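Stornton Summer Research Program: Progress Report to the Andrade Fund

Enrollment and placement

We received 217 applications this year and placed students in 7 host labs, all within the biomedical campus. Each student has a named mentor and a bench project in cell biology, imaging or tissue repair. Safety training was finished before anyone started lab work.

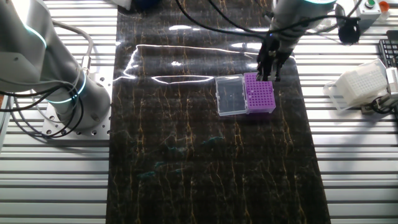

Spending and next steps

Stipends are paid through July. Transit passes came to $882, under budget. Two mentors, Märta Tveit and Anselmo Portela, have asked to keep their students on into the fall, and we would like to move the unspent travel money to cover that. Abstracts are due to Iolanda Pacheco before the poster session.

Recent items
Poster session guidelines
Mentor handbook, revised
Ularura travel awards open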